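# Fluslow H2 Collection Kit

The H2 is a two-arm recording kit for teams that need manipulation examples from ordinary rooms. It is made by Jorkari and covers the whole job: moving the arms by hand, recording what they do, marking each attempt good or bad, and exporting the result in a form a training script can read.

## What's in the kit

- Two follower arms with parallel grippers
- Two leader arms, same joint layout, with trigger handles
- Head camera on an adjustable mast, plus one wrist camera per arm
- Rolling base with four locking casters
- Recording computer with Fluslow Capture installed
- Foot pedal (start, stop, discard)
- 6 sets of replacement finger pads

Leader arms are matched to their followers before shipping. If you swap one out, run the matching routine again before you record anything you plan to keep.

## Recording

An operator holds the leader arms and the followers copy the motion. Press the left side of the pedal to start an episode and again to end it. The right side discards the last one. Joint positions, gripper opening and all camera streams are saved with a shared clock.

Internal storage holds 900 episodes of typical household length. Capture warns you when there is room for 400 more, and copying to a network drive can run while you keep recording.

Each episode takes a task name, an operator name and a result. You can also add a free text note. We suggest keeping failed attempts and labeling them – several customers train on recoveries, and a dropped sleeve that gets picked up again is worth having.

## Working with cloth

Most of the questions we get are about clothing. Shirts, towels and bedding don't come back to the same shape between attempts, so the reset matters as much as the motion. Mitra Khosravi, who runs our cloth sessions, uses these settings:

1. Gripper force on Low for thin jerseys, Medium for towels and denim.
2. Head camera tilted down until the full work surface is in view.
3. Soft finger pads, changed when the ridges wear flat.
4. A new starting pose every episode. Turn the garment, bunch it, move it to another part of the bed or table.

Hanger tasks need a little more care. Record grasping the garment and moving the hanger as separate task names if your policy handles them separately. Capture can join them later, but it can't split one episode into two in this release.

The base rolls up beside a bed or sofa with the mast raised. Lock all four casters. An unlocked base creeps when both arms pull on fabric, and the drift won't show in the joint data.

## Export

Episodes export as one folder each, with video, a table of joint values and a small text file of labels. Filter by task, operator or result before export. The sample set that ships with the kit has 166 episodes of shirt handling, recorded at our Grormont site.

## Ordering and support

Kits are built to order. Behrouz Mohammadi handles quotes and Sepehr Azimi handles setup and training, on site or by video call. Spare arms, pads and cables can be ordered separately.

Page updated July 25, 2025.
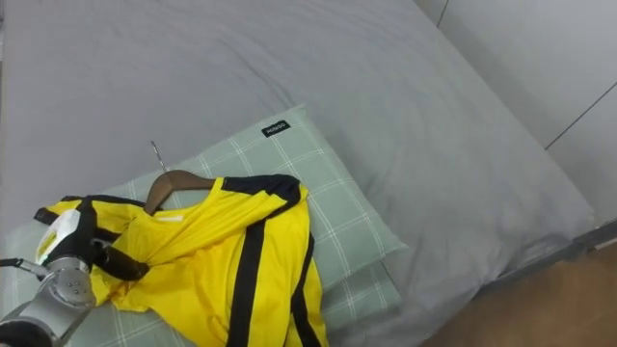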